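Packing and Kitting Talk > Automation at work > Robot on the tray station, six weeks in

trayline_tess
Posting this because I promised I would back in November, when everybody in the other thread was sure I'd be out of a job by spring. I'm still here! I work kitting at Latton, second shift, and we've had the robot on the tray station for six weeks now. Two arms, proper hands with fingers, the whole deal. My old job was pulling trays off the top shelf, filling them from the shelf underneath and sliding them down to the bench, over and over until break. Now the robot does the pulling and I do the filling and the checking, plus whatever it sets aside for me.

My shoulder is a lot happier. My head is more tired, which I did not see coming. I used to zone out with the radio on and the shift flew by. Now I'm listening for the thing to stop all night.

bench9
How slow is it? We had a Bundgaard unit on trial and you could go get a coffee between picks.

trayline_tess
Slow-ish. Slower than me on a good night, faster than me at eleven when I'm dragging. It hooks the front rim of the tray with its fingers, so if the trays are sitting crooked it takes its sweet time deciding. We straighten them before the shift starts (which is a new chore, and guess who got it).

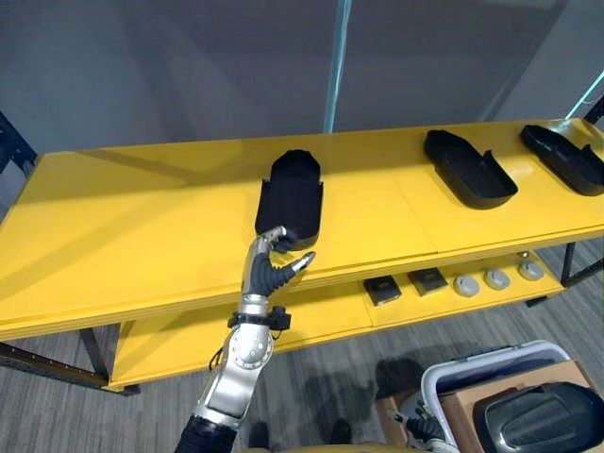
bench9
Did they cut anybody's hours when it went in?

trayline_tess
Nobody lost hours on my shift. They moved 2 people over to returns and kept them on the same rate. Days is a different story. They stopped offering overtime over there and I know people who were counting on it.

old_porkik_hand
See, that's what bugs me about these threads. "Nobody lost hours" and then two lines later the overtime is gone. That's a pay cut. I was at Porkik for 18 years and it always went like that, they never let anyone go, they just quit filling the spots when people left.

trayline_tess
Fair, and I'm not going to argue with you about days. I'm telling you what it's like where I stand.

gluepot
I'll take the other side. We've had ours for three months and I would not go back. My wrists were shot. My supervisor asked if I wanted to learn the teaching pendant and I said sure, and now I set up the new tray positions myself and get a bit extra on the hour for it. Would never have happened under the old setup.

old_porkik_hand
Great for you, but how many of those spots are there? One per line?

gluepot
One per shift. So okay, point taken. They did train three of us so we can cover vacations, but only whoever's on gets the extra money. That part stinks and we've told them so.

bench9
What about when it jams, who's allowed to touch it? At Rondetti we have to call maintenance for every little thing and they take forever, and then the rate sheet still has our names on it.

trayline_tess
Ugh, the rate sheet. We had the same fight. Our lead got it changed so stops get logged against the station and not against the person. Get that in writing if you can, and do it early. For small stuff I can pause it, fix the tray and restart. Anything with the hand itself is maintenance.

old_porkik_hand
Okay, that's a decent lead. Hang on to that one.

bench9
Asking about the log tomorrow. Does yours have a code for "waiting on maintenance" or is it all one bucket?

trayline_tess
Separate code. I'll copy down what the categories are at break tonight and post them here.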